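지도교수님 소개 글을 써 달라는 부탁을 받았는데, 학과 홈페이지용이라 딱 열 줄 안에 끝내라고 하더라고요. 열 줄이라니요. 제가 원래 짧게 못 쓰는 사람이라 거기엔 얌전하게 써서 보내고, 못 넣은 이야기는 여기다 타래로 풀어 봅니다. 길어질 것 같으니 차 한 잔 가져오셔도 좋아요.

지바코 무이치(Živko Mujić) 선생님은 근세 상업사를 하십니다. 좀 더 좁혀 말하면 북쪽 항구 도시의 상인 집안들이 남긴 편지와 장부를 읽으시는 분이에요. 전쟁이나 왕 이야기를 기대하고 수업에 들어온 학부생들이 첫 주에 청어 값 이야기만 듣고 나가는 걸로 유명하죠. 저도 그중 하나였는데, 나갔다가 다시 들어왔습니다 ㅎㅎ

박사논문은 모크홀름(Mokholm)의 항구세 장부로 쓰셨어요. 그 장부가 참 읽기 고약합니다. 서기가 바뀔 때마다 줄임말이 바뀌고, 어떤 해는 같은 배를 서로 다른 이름으로 적어 놨거든요. 선생님은 그걸 손으로 다 옮겨 적으셨고, 그 공책들이 아직도 연구실 책장 맨 아래 칸에 있습니다. 제가 대학원 들어와서 처음 한 일도 그 공책의 색인을 만드는 거였어요.

학위 마치고는 클라넌스(Clarnance) 대학에서 2년을 강사로 계셨고, 그다음에 애크소프(Akthorpe)로 옮겨서 지금까지 가르치고 계세요. 클라넌스 시절 이야기는 잘 안 하시는데, 가끔 기분 좋으실 때 그때 셋방 주인아주머니가 끓여 주던 콩 수프 이야기를 하십니다. 수프 이야기가 나오는 날은 논문 초고를 내밀어도 되는 날이에요. 후배님들 적어 두세요. 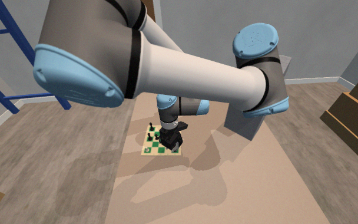 첫 책은 호지치(Hodžić) 가문에 관한 거예요. 소금하고 밧줄을 팔던 집안인데, 대단한 부자도 아니고 귀족도 아니고 그냥 꽤 성실하게 장사하다가 두 세대 만에 문을 닫은 집입니다. 선생님 말씀으로는 크게 성공한 집은 자기 이야기를 스스로 꾸며서 남기는데, 이런 집은 꾸밀 새가 없어서 편지가 솔직하대요. 저는 이 말을 듣고 지도교수를 정했습니다.

책에서 제일 좋아하는 대목은 맏딸이 남동생한테 보낸 편지를 다룬 4장이에요. 남동생이 외상을 너무 많이 줬다고 혼내는 편지인데, 한참 혼을 내다가 갑자기 발은 좀 나았느냐고 묻습니다. 선생님이 그 편지 한 통을 가지고 신용이 뭔지, 가족 안에서 누가 돈 문제를 말할 수 있었는지를 서른 쪽에 걸쳐 풀어 가세요. 수업 시간에 그 부분을 소리 내어 읽어 주시는데 매번 발 이야기에서 목소리가 조금 작아지십니다.

강의는 학부에서 '바다와 장부', 대학원에서 필사본 읽기 세미나를 여세요. 세미나는 정말 힘듭니다. 한 주에 한 장을 읽는데 그 한 장이 안 끝나요. 모르는 글자가 나오면 아는 척하지 말고 네모를 그려 두라고 하시는데, 제 첫 학기 공책은 거의 네모밭이었습니다. 그런데 학기 말쯤 되면 그 네모가 하나씩 메워져요. 그 기분은 해 본 분만 아실 거예요.

요즘 쓰고 계신 두 번째 책은 빚에 관한 책입니다. 상인이 죽고 나서 남은 빚을 이웃들이 어떻게 나눠 떠안았는지, 혹은 떠안지 않으려고 어떤 핑계를 댔는지를 보신대요. 초고 두 장을 읽어 봤는데 핑계 부분이 특히 재미있어요. 제목은 벌써 여러 번 바뀌어서 여기 적어 봤자 또 바뀔 테니 안 적을게요.

7월에는 모크홀름 문서고에 다시 가신다고 해요. 예전에 습기 때문에 열람이 막혀 있던 상자들이 이제 풀렸다고, 그 소식 들으신 날 복도에서 만나는 사람마다 붙잡고 말씀하셨습니다. 저도 따라가고 싶은데 제 논문이 먼저라고 하시네요. 맞는 말씀이라 할 말이 없어요 ㅠㅠ

홈페이지용 글에는 학위, 경력, 책, 강의만 들어갔습니다. 그래도 혹시 지원을 고민하면서 검색하다가 여기까지 오신 분이 계시면, 면담 신청은 꼭 메일로 하세요. 전화는 안 받으십니다. 메일에 읽고 싶은 사료를 하나만 적어 보내시면 답장이 아주 길게 와요. 저보다 더 길게 쓰시는 분입니다.

참, 이름 읽는 법을 물어보신 분들이 계셔서 덧붙여요. '지브코'라고 부르셔도 되고 '지바코'라고 부르셔도 돌아보시는데, 원래 발음은 '지브코'에 가깝대요. 저는 입학 첫날부터 지바코로 불러 버려서 이제 와서 고치기도 민망하고, 그냥 선생님이라고만 부릅니다.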